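Kendale two-arm cell: progress report to Wuto
19 July 2026
Prepared by Bjarke Egilsson

Where we stand

The plan promised a cell that could run unattended overnight in simulation by the end of this period. It can't yet. It runs, and it runs longer than it did in the spring, but I would not sign off on the word "unattended" and I'd ask that it stay out of the summary you send upstairs.

Setup of the simulated cell

The Ursu scene package is installed and both arms load with the correct joint limits. Harov supplied the gripper models. Their notes say the models need no adjustment, which I did not find to be the case: the finger travel on one arm had to be entered by hand, and the setting was lost twice after updates. It is now kept in our own setup file.
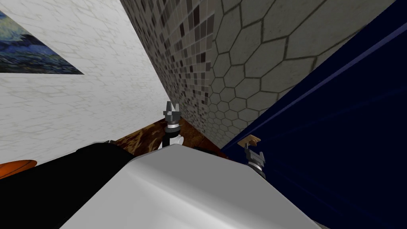

Camera placement took more hours than any other item this period. The tilted view gets both grippers in, the central one pointing up against the mosaic tiles and the other close to a small tan object by the navy panel, but a large gray surface takes up much of the bottom half. Harov suggests training around that. I'd like to see it tested first – moving the mount in simulation costs us nothing, and moving it on the real cell will cost a day. I have asked for 3 alternative mounts to be compared before we commit.

The busy wall finishes came with the Ursu package. The claim is that varied surfaces make the vision step sturdier. We have no result for or against that, and I have left it out of the milestones.
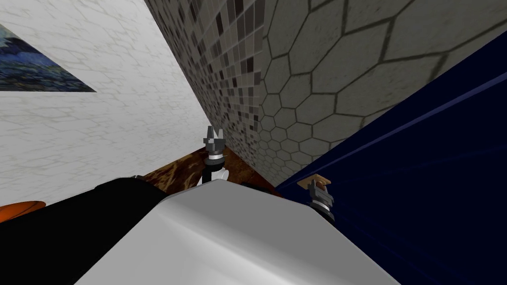
Upkeep

Of 96 logged runs, 40 ended in a stop that needed a person to restart the cell. Most of the stops I looked into came down to the two arms disagreeing about their zero position after a reload. A homing check now runs at startup and refuses to continue if either arm is off. It has cut the restarts, though 10 runs since the change is too few to put a rate on, and I won't.

Gripper close-up checks are done from the wrist view before each batch. We open the fingers fully, compare the gap with the setup file, and only then start.

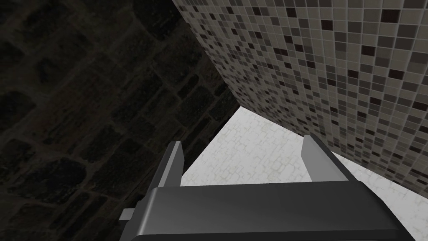 The check is done by eye and depends on who is doing it. An automatic version is half written. It passes grippers that I would fail, so for now it stays switched off.

Next period

Finish the mount comparison, get the automatic finger check to agree with a person, and rerun the full set with homing in place. The physical cell at Kendale is still listed for November. I think that date is optimistic – if the mount changes, it will slip.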